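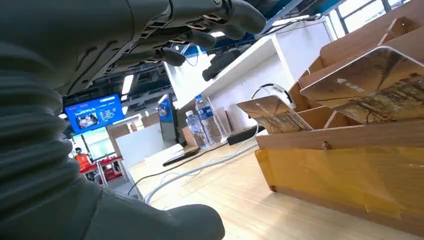
The hand took us all of February, and I'm still not done complaining about it. Our group builds in a shared workshop called Nistside, and the plan was a homemade arm that could sort my postcard collection into a wooden box. Simple, right? The fingers came first, and I went back and forth forever on how to run the cables. They ended up along the undersides, thin gray ones, with little screws at the joint covers so you can get in there with a driver when something snags (and something always snags). The bellows sleeve over the forearm was a late addition, and I love it more than I should. It makes the whole arm look finished, even on nights when the code behind it is a complete mess.

I set myself a budget of $1,000 and blew right through it. The last tally was $3,080, and a painful chunk of that went to motors I burned out learning how tight a grip is too tight. A stiff card can take a fair squeeze. A soft old one can't, and I have a creased view of Dunthorpe to prove it!

So we slowed everything down. The controller, which we named Indico after a color none of us could spell, now closes the fingers in small steps and checks the motor current after each one. Version 69 of the grip routine was the first I trusted with a card I cared about — a street view from Villanueva that I'd hunted for years. It went into the box without a mark on it and I yelled loud enough to stop a table saw across the shop.

The thumb is next. It's still too bulky for the narrow compartments, so I'm printing a slimmer one this week, and I've already ordered 3 spare motors.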